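Report of the Study Visit to the Destthorpe Paper Mill and Archive Conservation Workshop

Prepared for members of the Sarkley Regional Library Council

In June, a delegation from the Sarkley Regional Library Council visited the paper mill at Destthorpe and the conservation workshop that adjoins it. The purpose of the visit was to review methods of repairing bound volumes before the Council renews its own conservation contract. The delegation had 8 members and was led by Ignacio Halvorsen, head of special collections. The Council thanks the mill for opening both buildings to visitors outside its usual season.

Arrival and introduction

The delegation was received at 9:30 a.m. in the former rag store, now used for talks and school visits. Takeshi Tsuchiya, manager of the workshop, gave a short history of the site. Papermaking at Destthorpe began with linen and cotton rags brought by river. The river landing has since silted up, and the mill now takes cotton linters by road. The wheel pit is still in place under the beating room floor, but the wheel was sold for scrap before the present owners bought the property.

Mr. Tsuchiya explained that the mill sells most of its output to bookbinders and printmakers. The repair papers, which were of most interest to the delegation, are made in small batches during the colder months. Cool, clean water from the spring is preferred for this work, and orders received in summer are normally held until the fall.

The mill

The tour of the mill lasted 60 minutes. Members watched a vatman and a coucher form a post of sheets in a heavy cream stock. Each sheet is laid on a felt, and the finished stack is taken to the press. Pressed sheets are then carried upstairs to the drying loft, where louvered shutters on both long walls are adjusted by hand according to the weather. The loft floor is uneven, and visitors with limited mobility should be aware that it can be reached only by a narrow stair.

Samples of repair paper in 5 weights were laid out for handling. The lightest is used over text and must remain legible through the tissue. The heaviest is meant for guarding the folds of large atlases. Several members remarked that the middle weights were close in tone to the ledgers held at Sarkley, and a set of samples was requested for comparison under reading room light.
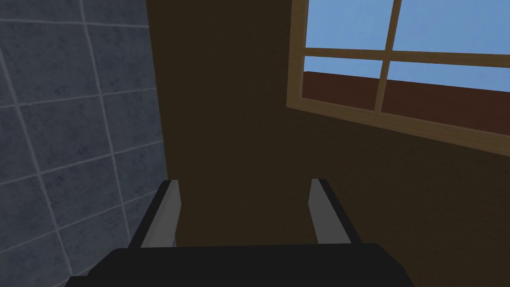

After a break for lunch, the delegation moved to the conservation workshop. Work in progress included a parish register with a detached spine and a group of estate maps that had been stored folded. The maps had been humidified in stages and were drying between blotters under light weight. Staff use wheat starch paste, prepared fresh and sieved twice, for nearly all paper repairs. Leather is treated in a separate room.

The Šimek bequest

A part of the afternoon was given to the Šimek bequest, a collection of 500 pattern books from a family bindery. The volumes record cloth colors, tooling designs and prices, often with swatches pasted to the page. Many of the swatches have lifted at the corners. The workshop has chosen to secure them with small hinges and to leave the original adhesive alone wherever it is stable. Mr. Halvorsen asked whether the books could be made available to readers during treatment. Mr. Tsuchiya replied that finished volumes may be consulted by appointment, and that requests should be made in writing.

The treatment records for the bequest are kept in a card system known in the workshop as Gamilik. Each card follows its volume from shelf to bench and back, and is signed at every transfer. The delegation found the cards clear and easy to read. A blank copy has been placed in the Council's office.

Matters for the Council

The delegation recommends that the Council obtain a written estimate for the repair of the Sarkley ledgers, with separate prices for text repair and rebinding. It also recommends that the wording of the present contract be reviewed with regard to transport and insurance. Copies of the mill's price list may be requested from the special collections office.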